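Dinton Repair Room Moves Into the Old Ollero Shop

The Dinton Repair Room has a new home! After two years of sharing a hallway with the Prernthorpe bike club, the mending and sorting sessions have moved into the old Ollero shop on Mill Lane, and it is a lovely place to work: red brick, white desks and shelves waiting to be filled.

Opening month was busier than anyone dared hope. Nearly 100 bags of household bits came through the door in December, and 75 of them have already been sorted and passed on. Cloths and other textiles get their own desk, where they're laid out flat, checked for holes and folded before they go back out. It's slow, pleasant work, and the pile of good striped kitchen cloths alone would make you want to throw out your old ones (please don't, bring them in!).

The shelving came from Wanigasekara, the furniture store across the square, which also let the group have a couple of desks at a very friendly price.

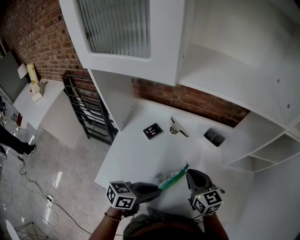 Sessions run until 5 in the afternoon, and new faces are very welcome, whether you can sew or just like folding things. Clean fabric of any size is wanted right now, along with buttons and strong thread. Bags can be left inside the front door any time the lights are on.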